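Oltesdale College, Robotics Project Module
Final report, part B: the drawer fault
Darius Cozma
May 8, 2021

1. What the task was

Tidying task. Robot stands in front of a gray bedside cabinet, bottom drawer open, bottle in the drawer. It has to reach in, get hold of the bottle and lift it clear without hitting the cabinet. Sounds easy. Bowl and sponge stay on the top as extra objects so the object finder has something else to deal with. Cabinet is an old one, already chipped before we started, so please don't count the chips against me.

The control program is Kudau, the version the group had at the end of November, plus my own changes to the reach planner. The grip controller is the Horex board. I did not write any of the code on that one.
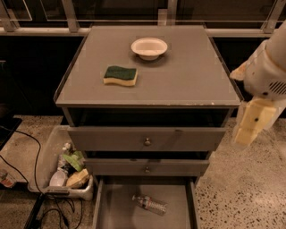

Fig. 1. Bottle in the open bottom drawer, arm to the right of the cabinet.

2. What went wrong

Short version: the arm carried on pushing down after the fingers had met the drawer floor. It should stop. There is a force limit for exactly this, set to 11 newtons in the settings file, and the log shows the limit was read in properly at start up. Then it was ignored.

First time was run 600. Arm went in, fingers closed on the bottle, then the whole thing pressed down and the drawer front dipped. I hit the stop button. Drawer runner bent on one side, no damage to the arm that I could find. Bottle a bit squashed. I wrote it down as a bad height reading and carried on, which was a mistake and I'll come back to it in section 5.

Second time was worse. Same drawer, same settings, and the runner came off the side wall. Noise was horrible. Testing stopped for the day after that and Dr Balogh took the key to the cell, fair enough.

3. Finding the cause

Things I checked, in the order I did them:

Height of the drawer floor. Measured by hand against what the robot thought. Fine, couple of millimetres out.

Finger wear. Swapped the pads, no change.

Force readings. These looked normal untill I plotted them next to the arm position. The force line goes flat just when the fingers close. Not zero, just flat, the same number over and over.

So the reading was stuck. The Horex board stops sending new force values while it is busy closing the grip, and Kudau keeps using the last one it had. The last one is always low because it's from before contact. As far as the planner can tell nothing has been touched and it is safe to go on down.
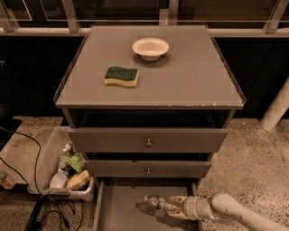 The gap is nearly 1,000 milliseconds at the slow closing speed. On the fast setting it is short enough to get away with, so the earlier tests on the open table never showed it. We only went to the slow speed for the drawer, to be gentle. Bit annoying.

4. The fix

Two changes.

Every force value now carries the time it was read. If it is too old the arm holds still and waits for a fresh one. After a long enough wait it gives up, backs straight out and raises an error on the screen.

Downward moves are not allowed while the grip is closing. Simple rule, should of been there from the start. Costs a little time on each pick.

I also tried lowering the force limit on its own. No use, a stuck reading is under any limit you pick.

After both changes I went back through the old logs with a script. 1,717 picks in total, most of them from the table. It flagged both drawer faults and also a handful on the table where the arm had gone lower than planned and we hadn't noticed. List is in appendix C.

5. Safety notes

The stop button worked both times but I was standing on the wrong side of the cell for the first one and had to reach across. It has been moved to a longer lead.

I should have reported run 600 straight away. The lab sheet says any unplanned contact gets reported and I decided it didn't count as the arm was meant to be near the drawer anyway. It did count. The sheet now has a line about contact with furniture.

Cables on the floor need proper covers before the next group starts. Not part of the fault, but it's on the list Dr Balogh gave me.

6. Still to do

Ask Horex if the gap can be closed on their side. Emailed, no reply yet.
Repeat the drawer test with a heavier bottle.
Check the top drawer as well, different height so the arm comes in at another angle.
Fit the new runner and write up the part number for stores.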